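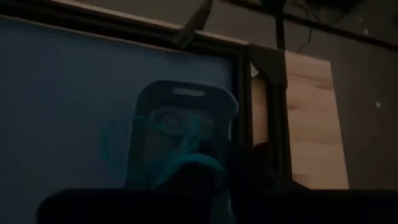
Mercury goes retrograde again in December, and the mail has started. Blame it for the dead phone and the lost package, and for God's sake don't sign anything. I've read charts for 9 years and I still don't buy most of this.

Last winter I asked Lurkinwood readers to keep a log of everything that went wrong, retrograde or no retrograde, and mark the date. We got 500 entries. Missed trains, crossed emails, a printer that died in the middle of a tax form. When Sayaka Nishimura sorted them by date, the retrograde weeks looked like all the other weeks. The worst stretch of the lot fell when Mercury was moving forward and minding its own business.

Plenty of you wrote in to say a log can't measure "inner" disruption. Maybe so. But then the forecast should say that, and the one Plorkavden sells for 10 dollars a month doesn't. It says your laptop will break.

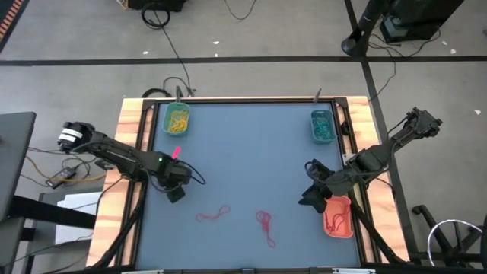 The other claim I keep hearing is that retrogrades "tangle the threads" of communication. It's a pretty phrase and it means nothing I can check. Colored string sorted into little plastic baskets can tangle too, any month of the year, and you wouldn't ask what Mercury was doing. If a reader tells you your threads are crossed, ask which ones, and by when.

Filip in Fokdale thinks I should run the log again with 3 planets in it. Fine. Send me your mishaps with the date and the hour, and please write them down before you look up the sky.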